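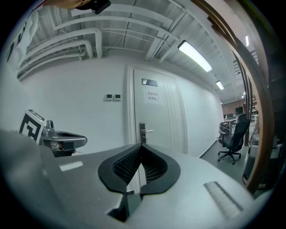 4.2 Soft launch and early retention

We were lucky with Gruria, a free mobile strategy game from the studio Nandar, because it opened in a single territory in July and its players were wonderfully willing to talk to us. Of the 1455 accounts that agreed to share play records, 700 finished the tutorial campaign, and 281 of those were still playing a month later. We had expected the waiting timers to drive people off first, as Boyer found for older titles, but most of the 37 players we interviewed complained far more about losing a favorite soldier for good — several had named theirs after cousins or pets! Figure 3 plots the drop in daily play by mission, and the steepest step comes right after the first mission in which a squad member can die. We are grateful to Annick Le Goff for her patient help with the interview coding.

Figure 3. Daily play by mission reached, Gruria soft launch.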